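Cadilbridge Home Help
Kitchens > Counters and surfaces

Rings and a dull patch on secondhand counter, is it even stone?

Bought a slab from the Poretti salvage yard in September for 200 dollars and felt very clever until somebody set down half a lemon. Now I have a dull patch that laughs at dish soap. The yard's label just says "natural look." A refinishing firm quoted me 788 to hone the lot. Can I fix this myself, and how do I find out what I own?

2 answers

Top answer (859 views)
"Natural look" is what you write when you don't want to be asked. Put one drop of white vinegar somewhere hidden, like the underside. Fizz means marble, limestone or travertine, and your patch is an etch, so soap will never move it. Use a marble polishing powder and a damp cloth, small circles, then rinse well. If there's no fizz, stop and come back before you rub anything. Mine is pale gray and beige with pits and whitish veins all over, and a brownish smudge I've decided to call character.

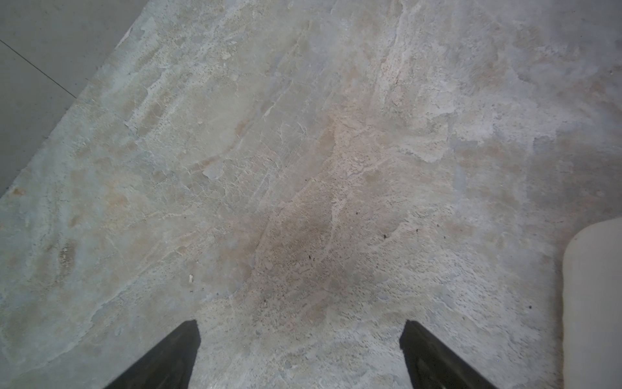 Second answer
Toothpaste. Or a big cutting board on top. I have had one there since we moved to Paken and the problem is completely solved.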